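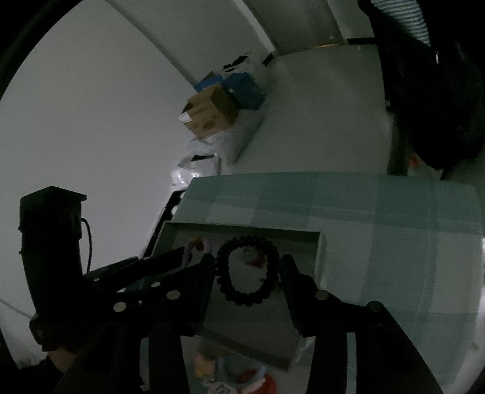 **Ticket 112: los objetos en lazo se salen de los dedos al levantar**
Estado: cerrado, con cambio en la guía de buenas prácticas
Abierto por: Valentyna Stelmakh
Proyecto: Nivarau, recogida manual con pinza
Fecha de apertura: 2019-05-12

### Síntoma

En la tarea de pasar objetos pequeños a la bandeja, las pulseras de cuentas y los cordones cerrados fallan muchísimo más que las figuras. El operador cierra, sube, y a media altura el objeto gira y se escurre por un lado. Con las figuritas no pasa nada de esto, se agarran de maravilla. Revisé un lote de 90 episodios con pulsera y en 12 el objeto cayó antes de estar encima de la bandeja. Quiero saber si es la pinza, si es la norma de agarre o si soy yo.

### Entorno

- Pinza de mano de dedos planos, montaje estándar, sin cambios desde la última revisión
- Superficie: mesa con mantel de tela
- Bandeja de paredes levantadas, abierta por arriba
- Guía aplicada: la versión vigente en Dorkitgate, apartado 4 («Agarre y suelta»)

### Registro

**Nota 1 (Valentyna).** Primero lo mecánico. Pasadores de las articulaciones: sin holgura. Recorrido de apertura y cierre: suave, los dos dedos llegan a la vez. Cable: sin tirones al girar la muñeca. Limpié las caras interiores de los dedos con un paño seco y repetí. Mismo resultado, así que la pinza queda descartada de momento.

**Nota 2 (Valentyna).** He releído el apartado 4 y creo que tenemos algo. Dice: «Cerrar sobre el centro del objeto». Para una figura, perfecto. Pero el centro de una pulsera es un agujero. Cada operador lo interpreta a su manera: unos pinzan un solo lado del aro, otros lo aplastan entero, y otros (yo entre ellos) cierran por los dos costados con el aro de pie, de modo que se sigue viendo a través. Tres agarres distintos bajo la misma frase, ¡y los tres cumplen la norma!

**Nota 3 (mesa de Zandura).** Confirmamos. Aquí pinzamos un solo lado, porque así lo aprendimos con los cordones. Se nos cae poco, pero el aro queda colgando y se balancea bastante, y la suelta sale torcida. Nos interesa mucho lo de cogerlo por los costados, ¿cuánto hay que apretar?

**Nota 4 (Valentyna).** Lo justo para que no gire. Si el aro se ovala mucho, las cuentas empiezan a empujar hacia fuera y salta. Hoy he probado a parar el cierre en cuanto noto resistencia, subir despacio y esperar un momento antes de desplazar. Va muchísimo mejor, me ha alegrado la tarde. Queda pendiente comprobarlo con alguien que no sepa lo que estoy buscando.

**Nota 5 (McIntyre, revisión de datos).** Una petición aprovechando que se toca el apartado: que se defina también dónde acaba el episodio. Tenemos grabaciones que se cortan con el objeto todavía entre los dedos, y otras que siguen varios segundos después de soltar. Las primeras las estamos rechazando todas y es una pena, porque el agarre muchas veces es bueno.

**Nota 6 (Valentyna).** De acuerdo, entra en el mismo cambio. Añado además lo de las caídas. Hay gente que, si se le cae la pulsera, la recoge con la otra mano y sigue como si nada. Por favor, no. Si cae sobre la mesa o en la bandeja, se vuelve a coger con la pinza y el episodio es válido. Si cae al suelo, se descarta y se empieza otro.

**Nota 7 (mesa de Zandura).** Probado por dos operadores nuevos, solo con el texto del borrador delante. Lo entendieron a la primera. Uno preguntó si «de pie» significa vertical respecto a la mesa o respecto a los dedos. Buena pregunta, la verdad.

**Nota 8 (Valentyna).** ¡Buenísima! Respecto a la mesa. Queda corregido abajo.

### Resolución

Se sustituye la frase del apartado 4 por el texto siguiente:

> **4.3 Objetos en lazo cerrado (pulseras, collares cortos, gomas, cordones anudados)**
>
> 1. Cerrar por dos costados opuestos, con el aro vertical respecto a la mesa.
> 2. Detener el cierre al notar resistencia. El hueco central debe seguir abierto.
> 3. Levantar en línea recta y hacer una pausa antes de desplazar.
> 4. Soltar dentro de la bandeja, por debajo del borde superior de sus paredes. No apoyar el aro encima de otros objetos si queda fondo libre.
> 5. El episodio termina con los dedos abiertos y la pinza fuera de la bandeja.
> 6. Caída en mesa o bandeja: recuperar con la pinza y continuar. Caída al suelo: descartar.
> 7. No tocar el objeto con la mano libre en ningún momento del episodio.

Los 700 episodios ya entregados no se repiten. McIntyre les pone la etiqueta «lazo, norma anterior» para poder filtrarlos.

### Pendiente

- Collares largos: no se sostienen de pie y el punto 1 no sirve. Abro ticket aparte, y si alguien tiene ya un truco que funcione, que lo escriba ahí, que me muero de curiosidad.
- Revisar la redacción de 4.3 en noviembre, con los rechazos que haya hasta entonces.
- Zandura: cambiar la hoja impresa que tenéis junto a la mesa, sigue siendo la antigua.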